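I have been trying to give up buying people things. May was the worst month for it, with birthdays stacked up like planes over Heathrow, and by the end I'd spent 300 pounds on candles, which is a lot of money to set fire to.

My friend Nuria Ibarra has a simpler system. She gives everybody the same jar of plum jam, whatever the occasion. Weddings, new jobs, one divorce. She has done this for years and people now look faintly hurt if she turns up with anything else.

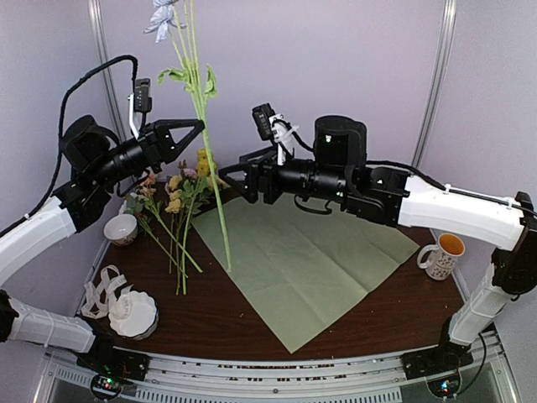 I lack her nerve. I am the sort who stands in a shop at ten to six holding a cheese knife and wondering if it sends a message. (It does. The message is that the shop shut at six.)

Last year I gave Myung-ja Shin a jigsaw of Dulmont harbour, 2768 pieces, a number that should have warned me. Most of it is sky. She thanked me very nicely and has since handed me a bag of it each time I visit, with tea, and doesn't let me leave until I've placed two.

So the new rule is flowers, or food, or nothing. All three are gone within the fortnight and none of them needs a shelf. I'll allow myself a decent bit of paper round the outside, as I'm not a monster, and I like the folding.

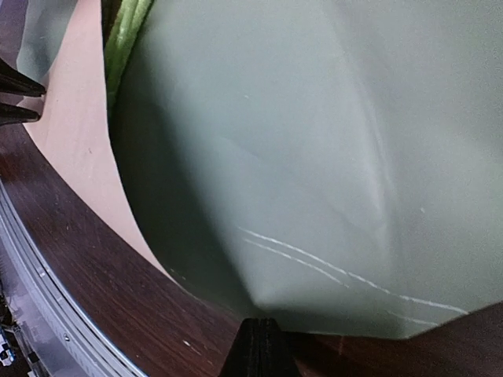 *Pale grey-green paper, dark table.*

Myung-ja's birthday is coming round again. I've asked Nuria for a jar.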